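The Brunadow Boxes, Opened

Seven boxes came back from the Brunadow house in January, none of them labeled. My system was to set each one on the bed and hope. The gallery runs in order of opening, which is also the order of declining enthusiasm.

Box 7. Gray fabric, a blue package and a clear bag of orange and yellow somethings, all trying to leave at once. The striped blanket took it well.

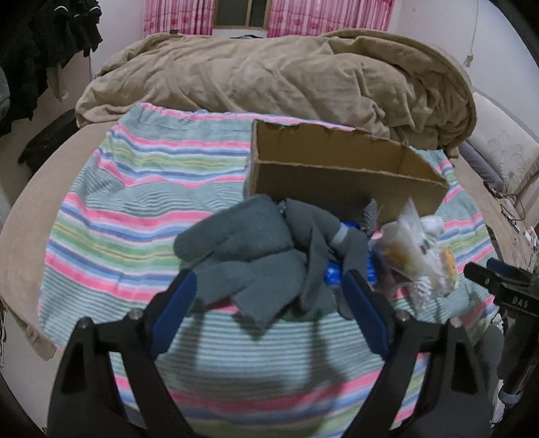
What size box works best for odds and ends?
A small one you can lift with one arm, because odds and ends get heavy fast.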